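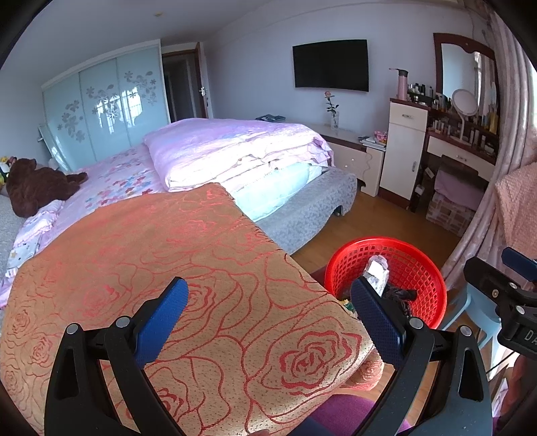
Fig. 7. Jerklow hand gripper, dotted blue pads, closing on the front fold of a blanket.

Section 3. Comparing finger pads on soft goods

Use this section if your kit came with more than one set of pads and you need to pick one before recording proper. Blankets, quilts, towels, clothes. For boxes and bottles see section 4, the settings are different.

Text last gone over July 2022, M. Halás. Older printouts still say Plundar pads throughout. Ignore those.

What you need

Jerklow hand gripper, charged
Blue dotted pads (soft)
Plundar flat pads (hard)
Kindow controller with lead
Small flat screwdriver
One folded blanket, one thin sheet

3.1 Fitting the pads

1. Controller off. Lead out.
2. Open the jaws all the way.
3. Slide the old pad off towards the tip. Don't pull sideways, the lug snaps.
4. New pad on, dotted face inwards. Push till it clicks.
5. Check the pivot screw on each jaw. Finger tight then a quarter turn, no more.
6. Close the jaws by hand. Pads should meet at the tips first. If the heels meet first you have left and right swapped over.

Note: pads are marked L and R on the back, very faint. Hold them to the light.

CAUTION: keep fingers out from between the jaws once the lead is in. The controller closes them once on start-up.

3.2 Setting up the controller

1. Plug in, hold the green button until it beeps.
2. Choose Pads, then Soft.
3. Grip level 3 to begin with. Go up one at a time.
4. Zero the jaws open, then closed. Wait for the beep both times.
5. Zero again after every pad change. Yes every time. Most of the odd readings sent in to Hájek turned out to be this.

Note: if the display shows 1,610 and sticks there, the lead isn't fully home. Unplug, count to ten, start again from step 1.

3.3 The blanket test

Do it on a bed, with the blanket hanging over the end so there's a free fold to go at. A table is too hard underneath and flatters the flat pads.

1. Stand at the end of the bed. Tool low, jaws pointing at the fold.
2. Bring one jaw either side of the fold. Slow.
3. Close until the pads take up the cloth. Stop there, don't squeeze.
4. Lift a hand's width. Hold. Lower.
5. Open fully before backing off, otherwise the pile catches on the pad edge.
6. Write down: held, slipped, or dropped.
7. Do 14 lifts, then swap pads and go again on the same fold.

Raised patterns count as a seperate surface. Test on the pattern and off it, two rows on the sheet. Dotted pads can drag on thick pile at grip level 5 and up, so drop back one if you feel it pull.

CAUTION: don't run the tool over loose strings, cables or fringes.

3.4 Thin sheet

Same as above but grip level 2, and go for an edge. The flat pads usually do better here. If neither set holds, wipe the pads with a damp cloth, let them dry, try agian.

3.5 Which to keep on

Thick and folded: dotted.
Thin, smooth: flat.
Mixed pile of both: dotted, level 4, put up with the odd slip.

Don't mix one of each. Jaws close crooked and the zero drifts.

Spare pads are ordered in pairs, part list at the back. Worn dots = new pair, both sides.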